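Why Is Everything in a Bag?

Last week my cousin Yanti got new sneakers, and the first thing she did was poke the plastic bag to hear it crackle. Then she asked me why shoes need a bag at all. They aren't going to melt! I didn't have a good answer, so I went and found out (I love it when that happens).

Start with dust. Dust is made of teeny bits of cloth, dirt, skin and fluff, and it floats around every room, even a clean one. Now think about canvas. Canvas is a cloth, woven from threads that go over and under each other, and between the threads there are tiny gaps. Dust just adores tiny gaps. You can wipe a plastic raincoat clean in two seconds, but canvas hangs on to its dirt. So a bag keeps the dust on the outside, and your bright orange shoes stay bright orange.
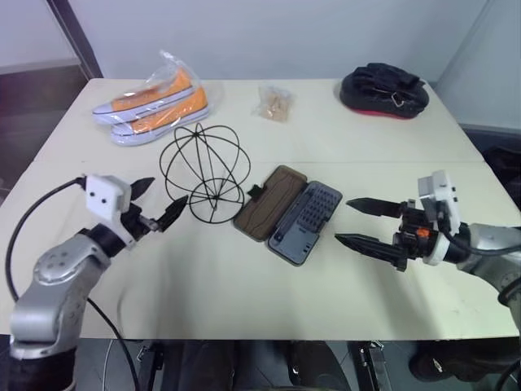
But why a see-through bag? Well, imagine you work in a storeroom with 172 pairs of shoes and somebody wants the orange ones. If every bag was brown paper, you'd be peeking into bags until bedtime. With clear plastic you only have to look. It works for little things too. I keep my spare buttons in a clear packet no bigger than my hand, and I can spot the green one from across the room.

Some things would rather have a case. A case with a lid is stiff, so it doesn't squash when you put a book on top of it. Bags are floppy! They stop dust and splashes, but they're no help at all against an elbow.

And some things don't get either one. Think of a shape made of thin wire loops, with air all the way through. It has no cloth to soak up dust, so you can give it a quick wipe. The trouble is bending, and a bag won't stop that.

Try it yourself. Cut two squares from an old cotton T-shirt. Put one in a clear bag and close it, and leave the other on top of a shelf. My friend Adi left his for 32 days, and then he pressed a strip of sticky tape on each square. The tape from the shelf one was gray and fuzzy. Yuck, and also great!

When you're done, keep the bag for something else. Mine has buttons in it. Never put a plastic bag over your head or face, and keep them away from babies and pets.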